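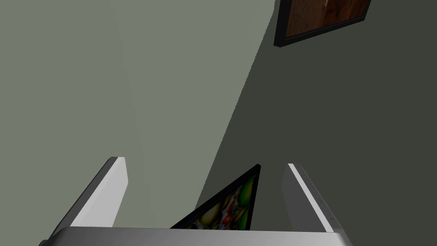

Yesterday I visited the open day of the robot lab at the technical school in Runville. I promised some people here to write what I saw, so I will do it in several posts. Excuse my English, I check the words but not all of them.

First, how it was organized. You register at the door, you get a sticker with your name and a group number. I was in group 2. Each group had 18 places and one guide. Our guide was Ornella Russo, she teaches the evening course in automation there.

We started in the simulation room. I thought we would go directly to the machines, but Ornella said that the students must first do the task on the computer, and only after that they can touch the real arm. In this room there are only desks and screens.

The task this semester is called "the apartment". The robot is inside rooms made by computer and must handle the things which people have at home. Cups, books, pictures with a frame. The walls are very plain, they put the work into the objects.

I asked why pictures. A picture is flat and thin, and it can stand at a bad angle. From one side you have a big surface, from the other side you have almost only the edge. For a gripper with two fingers it is a different problem than a cup. I had never thought about it.

Most screens showed the view from behind the gripper. You look over the hand, a little like when you look over your own hand. It took me some minutes to get used to it. When the hand turns, the whole room turns, and one lady from our group had to look away.

The program they use is named Drevia. Former students wrote it and the school continues to improve it. The drawing is simple, with flat shadows. A boy asked why it does not look like a video game. Ornella answered that they prefer many attempts to beautiful attempts.

For the exam a student must run 100 attempts in the simulation, and the start position changes every time. They keep a list of the failures and write a short comment for each one. She let us read a page. "Fingers closed too early." "Wrong side." "Wrong side again." I liked this page very much.

Then visitors could try. You move the gripper with a small joystick and you close it with a button. I went straight into the wall. On the second turn I came near to a frame, but I closed the fingers next to it – the depth is really difficult when you have one screen and no feeling in the hand.

The best of our group was a girl who came with her grandfather. She moved very slowly and stopped often to look. Ornella told her this is exactly how she wants her students to do it, and that most of them learn it only in the spring.

After the break we saw the real arm. It belongs to a company, Enwood, and the school has it on loan until August. It moved wooden blocks from one tray to another tray. The demonstration was short and there was a yellow line on the floor which we could not cross.

Benedetta Zuccaro from Enwood talked about jobs. She said they look for people who can find out why a machine stopped, and that this is harder to teach than programming. Her talk was a bit long for the children, but I wrote down a lot.

Practical things, if you want to go. The entrance is on Palumbo Street, the one with the glass door – the main gate is closed on that day. Take bus 17, parking is almost impossible. Coffee is free, and you can bring children, but for the small ones it is better to skip the talk.

The next open day is not announced yet. I asked if the visitors can have Drevia at home and they are thinking about it. If I hear something I will add it to this thread.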